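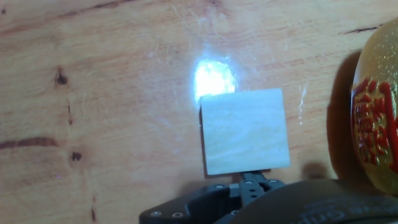
Teófilo Yupanqui asked in reply to the last entry whether the adhesive line at Mandarero had been cured for the full period before the shear tests began, and whether the low readings on the Dong resin should be treated as a material result at all. The question is a fair one and is taken up first in this entry.

2024-11-06
Bonding workshop, bench notes, continued

Cure time. The workshop log gives 96 hours at room temperature for all batches. The log does not record when the clamps were removed. The Mandarero procedure permits removal after the first day, and the Deltovus data sheet held in our binder is silent on the point. The entry for the third batch is in a different hand from the others and carries no initials. Until the person who made it has been identified, the third batch is to be marked "provisional" in the summary table. The values themselves should stay in the table.

Room conditions. The heating in the east bay was off over part of the cure period. The chart recorder had paper but the pen had dried out, so there is no trace for the second night. A new pen has been fitted. Colleagues are asked to check for a visible line on the chart before leaving the room.

Shear tests. Testing resumed this morning on the Allgate press. The load cell was zeroed before each pull. Four joints were tested with the Deltovus resin and four with the Dong resin. The highest load reached in the Deltovus set was 712 newtons. The Dong joints all failed below that figure, and in each case the failure ran along the glue line, with very little fiber left on the opposite face. Such a pattern is consistent with short cure, and equally with poor wetting of the surface. The present data do not separate the two.

Surface preparation. The procedure calls for fresh sanding on the day of bonding. It emerged in discussion that the Dong pieces had been sanded the afternoon before and left under a cloth. The delay is a departure from the procedure and should have been entered in the log. It has now been added as a late note, with today's date.

Reply to the question. The low readings should not be reported as a property of the Dong resin. They may be cited internally as a result obtained under the conditions described. The paragraph in the draft report that compares the two products by rank is withdrawn pending a repeat.

Repeat series. Both resins are to be applied on the same morning, to pieces cut from one length of stock and sanded immediately beforehand. Clamps will remain in place for the whole cure. Time of clamping and time of release are to be written in the log by the person doing the work, with initials. The remaining Dong hardener expires in March, and no further order should be placed until the repeat has been reviewed.

Other matters. The torque wrench is back from calibration and has been returned to the upper drawer. Its certificate is in the binder behind the Allgate service sheets. The small digital scale drifts when the extractor is running. Hardener should be weighed with the extractor off and the door open.

Outstanding: initials for batch three; copy of the Mandarero clamping instruction, current revision; acetone, one can.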